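Small flat update, day 2 of being back in Killilo. Today's job: the bedroom floor!

I let this room go while I was working nights, and my goodness, it showed. Chip packets, drink bottles, receipts from places I don't even remember visiting.

Rule for tonight is rubbish first, vacuum second, tea in between. 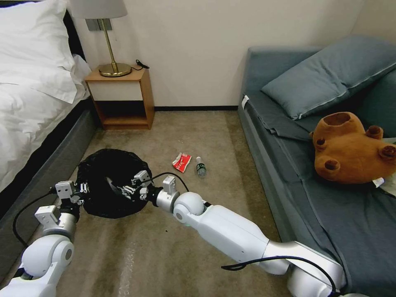
Bag open, wrapper and water bottle next in line. Bed's already got its white duvet on, so I'm claiming that as a win.

Adanech reckons I should keep the bottles for the refund. She's right, so they're getting their own bag from now on.

Carpet's next. Anyone got a favourite trick for those worn streaky bits? Bicarb did nothing at my last place.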